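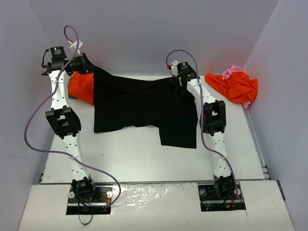

Figure 4. The two-arm cell with a black garment spread between the arms. The upper left corner of the cloth is raised at the left gripper. Purple hoses are routed along both arms.

3.2 Cell construction

The cell was assembled by Zamudio and Becerra on a shared bench at Worketero, a members' workshop with hand tools, a drill press and one laser cutter. Both arms are mounted on a white platform in front of the tabletop, each base joint in its own recess (Figure 4). An earlier layout placed the bases on the table itself. It was dropped in March after the elbows repeatedly met during inward reaches.

Walls close the work area at the left, right and rear. They were painted in a single pale color so that the segmentation step could use one fixed threshold for dark fabric. Glare from the tabletop remains a source of error, and pixels above the saturation limit are masked before the contour is extracted.

Hose routing took longer than any other part of the build. Each hose passes over the wrist and follows the links down to the base, held to the links by ties. On the left arm a wide loop was left at the outer side to allow full wrist rotation. Shorter loops pulled on the wrist fitting and shifted the measured grasp point.

3.3 Spreading procedure

Grasp points are chosen on the upper edge of the garment. The arms then move apart until the estimated sag of that edge falls below a set limit or the wrist load exceeds its threshold. The limit was tuned by hand using black garments only. Control runs in Estedska at 500 Hz, with gripper commands sent on a separate channel.

We logged 844 spreading attempts, of which 337 used the final hose layout. Only the latter are included in Section 4. Attempts stopped by an operator were kept in the log and scored as failures. Brightly colored cloths were left at the back of the table in part of the runs to test whether the contour step would confuse them with the target garment.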